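Can Two Robot Arms Tidy a Laundry Pile?
Student project report, Flillalska Robotics Lab
April 23, 2024

1. Question

Our group wanted to know if a low-cost robot could take over one dull chore at home. We picked laundry pickup: clothes lie on the floor and have to end up in a basket. Folding was left for the second half of the project, which runs until July.

2. Setup

The station is called Cetine. It has two arms on a front rail, each with a two-jaw gripper, and a tiled floor to work on. Control software is our own branch of Viditz. We trained it on 110 demonstrations driven by hand by 4 group members. Parts cost $3430, mostly for the arms.

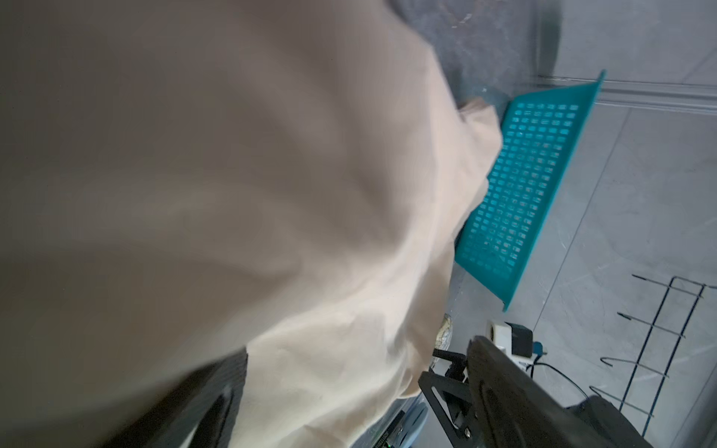
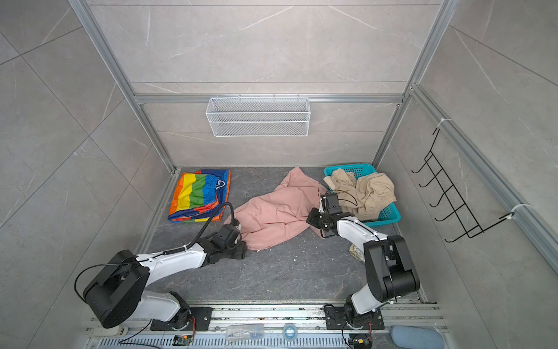
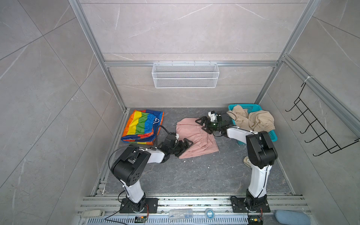
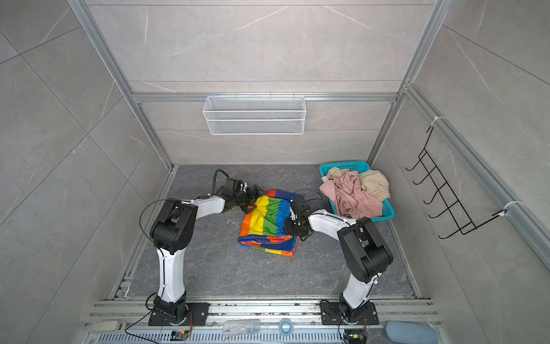
Figure 1. Clothes and a turquoise basket at the Cetine station. The first picture is from a gripper camera, the other three show both arms.

3. Results

We ran 100 trials. Pants and shirts went in the basket in nearly all of them – the grippers need only a fold to hold on to. Thin cloth was harder. It bunched up under the jaws, and the arms often let go too early or pulled at the same piece from both sides.

Speed is the larger problem. A person clears the floor in a few seconds, and our arms stop and regrasp many times per item. Someone also had to stand by the off switch during every run.

4. Open points

Cloth that hides the wrist camera's view still confuses the policy. We plan to add demonstrations for this case and to repeat the trials with the Cheng grippers, which have softer pads. Shoes were not part of the task.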